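Walk-through of the knife sharpening and repair room, Pritbridge shop, March 18, 2019. Checked by Estrella Sandoval. Comments by Xóchitl Rosales where marked XR.

Mark each line OK, FIX or N/A. Write the comment the same day, before the sheet goes in the binder.

## 1. Intake counter

- [x] **OK** Every knife tagged at drop-off, tag on the sheath or box and not on the blade.
- [x] **OK** Folders handed over closed, fixed blades sheathed or wrapped.
- [ ] **FIX** Cardboard blade wraps in reach of the counter. Down to the last few. Order more from Acheampong with the next box of tags.
- [x] **OK** Customer asked if the lock or pivot has been worked on before.

Comment: Two folders came in with the liner lock barely catching the tang. Both were tagged "do not flick" and set aside. Please keep doing this. A knife with a bad lock gets zip-tied shut until someone sits down to work on it. 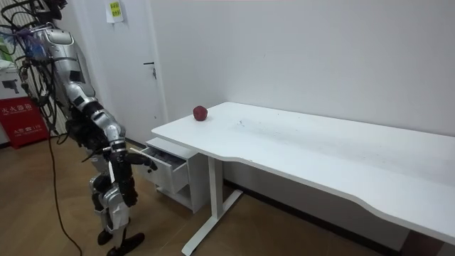 XR: The zip ties should go through the lanyard hole where there is one. On the older Sornport folders there isn't, so go around the whole handle and check that the blade can't start to open.

## 2. Belt grinder

- [x] **OK** Belt tracks straight at low and high speed.
- [x] **OK** Work rest set close to the belt and tight.
- [ ] **FIX** Spare belts sorted by grit. The 100 and 800 belts were on the same hook again.
- [x] **OK** Stop switch works from both sides.
- [ ] **FIX** Dust tray emptied. Steel dust and handle dust were mixed in it.

Comment: Empty the tray before you change from steel to micarta or wood. Sparks in a tray of wood dust will smolder for a long time before you smell it. Belts with a torn edge go in the trash, even if most of the grit is good.

## 3. Stones and strops

- [x] **OK** Water stones flat, no dishing past the pencil marks.
- [x] **OK** Stone holders grip the bench and do not slide.
- [x] **OK** Strop compound labeled.
- [ ] **FIX** Guided sharpener clamp. One jaw screw is stripped. Job number 2624, part asked for from Pamov.

Comment: Do not use the clamp with one screw. It held a paring knife fine but let a thick-spined fixed blade turn under light pressure. Use the stones until the part comes.

## 4. Hand and eye protection

- [x] **OK** Safety glasses at both stations.
- [x] **OK** Cut-resistant gloves at the stones and the wash sink.
- [x] **OK** No gloves at the belt grinder.
- [ ] **FIX** Dust masks. Box is open and sitting in the dust. Needs a lidded bin.
- [x] **OK** First aid kit full, sealed, on the wall.

XR: Agree on the masks. I also want the long hair and loose sleeve rule back on the wall — the sign came down when we painted and never went back up. 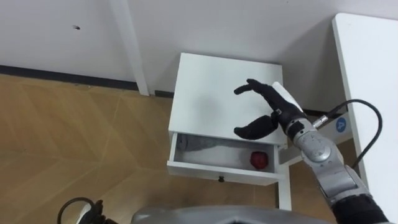 *Drawer pulled out, apple and gray cloth inside.*

## 5. Storage and pickup

- [x] **OK** Finished knives stored edge down or sheathed.
- [x] **OK** Case locked when the counter is empty.
- [ ] **FIX** Sheath retention checked before pickup. Not being written on the ticket.
- [x] **OK** Blade oil wiped off handles.

Comment: For the retention check, turn the sheathed knife upside down over the bench mat and give it a firm shake. If it moves, write it on the ticket and tell the customer. Kydex can be warmed and tightened for around 20 dollars. Leather we send out.

## To do

1. Reorder blade wraps — Estrella
2. Separate hooks for belts, with the grit painted above each one — Xóchitl
3. Clamp screw, follow up if nothing has shipped — Estrella
4. Lidded bin for masks — Xóchitl
5. Rehang the hair and sleeve sign — Xóchitl
6. Add a retention line to the pickup ticket — Estrella

Next full check is in October. Open items stay on the clipboard by the grinder until they are signed off.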